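Drallmont 可移动式褶裥隔断帘由四片帘面与配套立柱组成，适用于多功能教室、活动室及小型展厅的临时分区。本中心于三月购入两套，分别安装于二层活动室和一层接待厅，使用至今已满一个学期，现就其安装、使用及维护情况评述如下，供各单位采购时参考。

## 安装

产品以扁平包装交付，立柱、横杆与帘布分箱放置。说明书为中英文对照，步骤清楚，唯横杆接头的左右方向标注偏小，初次安装时易装反。两人配合，一个上午可完成一套。立柱底座配有调平螺脚，地面略有不平亦可校正。

## 遮光与隔声

帘布垂感良好，褶裥均匀，拉合后接缝处基本不透光，投影教学时无须另行关闭相邻区域的灯具。隔声方面不宜期望过高：普通谈话声有所减弱，音乐及桌椅挪动声仍清晰可闻。对安静程度要求较高的考试或访谈，建议仍使用独立房间。

我中心此前使用过 Flarkura 的折叠屏风，其隔声略优，但自重较大，收纳时占用走廊，且屏面受碰撞后易留压痕。两者相较，Drallmont 更适合需要频繁调整布局的场所。

## 清洁与耐用

帘布可拆洗，厂家建议低温洗涤、悬挂晾干。首次清洗后尺寸未见明显变化，挂钩有一枚断裂，经销商 Grecu 已免费补寄。立柱表面易留指印，以微湿软布擦拭即可，不宜使用含研磨颗粒的清洁剂。

## 价格与售后

单套成交价为 3,586 元，含运费，不含安装。Jendidthorpe 仓库备有常用配件，补件到货较快；帘布如需定制尺寸，则须另行报价，交货期亦相应延长。

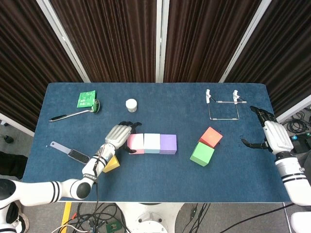

**帘布能否单片更换？**

可以单片订购，挂钩与横杆均为通用规格，更换时无须拆卸立柱。不同批次的布料可能存在轻微色差，订购时宜注明原批号。

## 评定

综合各项表现，本中心对该产品的评定为“推荐采购”。扣分之处主要在于隔声能力有限及接头标识不清。面积较大的厅室应先行测量横杆跨度，并向经销商索取承重说明后再确定订购数量。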